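Course Handout: Storage and Handling of Small Stock
Unit 4 -- Open Bins
Department of Materials and Stores, Wirneck Technical Institute
Prepared by Stella Laizer and Mulugeta Derese

4.1 Scope of this unit

Unit 3 dealt with shelving and closed drawers. The present unit concerns open-topped bins of sheet metal, in which stock lies without dividers and in no fixed order. Students should have read the Fomia storage guide, sections on bulk containers, before the Tuesday session. The practical exercise takes 60 minutes and is held in the stores laboratory.

4.2 Shape of the bin

An open bin is commonly built with sloping walls. The slope directs pieces toward the floor and gives access from above at a wider angle than a straight-sided box would allow. A higher panel at the rear keeps stock from being pushed over the back. The front is often kept low and narrow so that the contents can be seen and reached.

Sloping walls also have a cost. Pieces tend to settle at the foot of the wall, where they lie close against the metal and offer little room for a grip. Long pieces are the most troublesome in this respect. The term "wall stock" is used in this course for any piece lying within 15 millimeters of a wall.
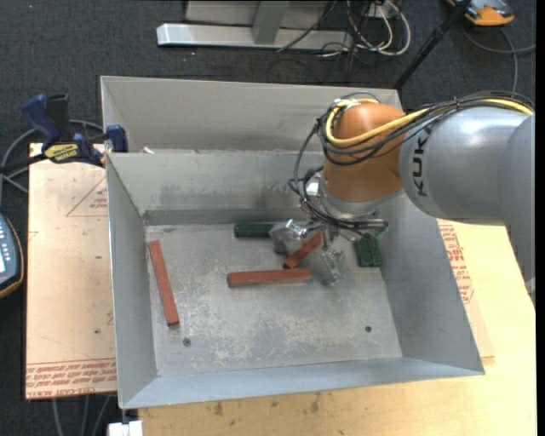 4.3 Position of long pieces

A long block may rest flat on the floor, lean on a neighbor, or lie along the foot of a wall. For purposes of the exercise, each position is recorded on the Davomell sheet before any piece is removed. Students record the direction of the long side first and the color second. Where one piece hides part of another, the hidden piece is entered as "partial" and its length is left blank until it can be seen in full.

The order of removal is decided from the sheet. Pieces lying clear of the walls are taken first. Wall stock follows, beginning with the piece that has the most free space at one end.

4.4 Wear of the floor and walls

Bare metal floors become scratched and speckled in use, and the marks are seldom spread evenly. Scuffs low on a wall should be noted separately from marks on the floor. Light wear of this kind does not call for repair. A raised edge, a dent or a loose fitting must be reported to Bezawit Wako, and the bin is withdrawn until it has been checked.

Small scraps are to be cleared from ledges and rims at the end of each session -- they are easily overlooked when only the floor is swept.

4.5 Assignment

Complete one Davomell sheet for the bin assigned to your group. Attach a written account of no more than 1000 words explaining the order of removal you chose. Submit both to Misaki Higuchi, Room 219.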